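Proder tabletop kit – block and basket set

README, September 20, 2021

Hi, I'm Beril Kurtuluş. I've had the two-arm Proder kit on trial at our Kustadville shop, and these are the 80 episodes I liked enough to share. The task is a small block and a black basket.
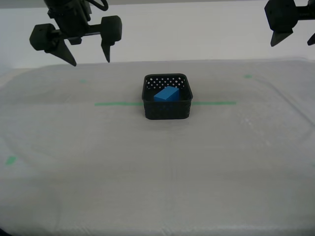

Setup took me about 5 hours, mostly fussing with the green tape – worth it! Joint logs are in the arms folder, one file per episode. Episode 9 has a gap in its log, so skip it. Questions to me or Fadi Jaber.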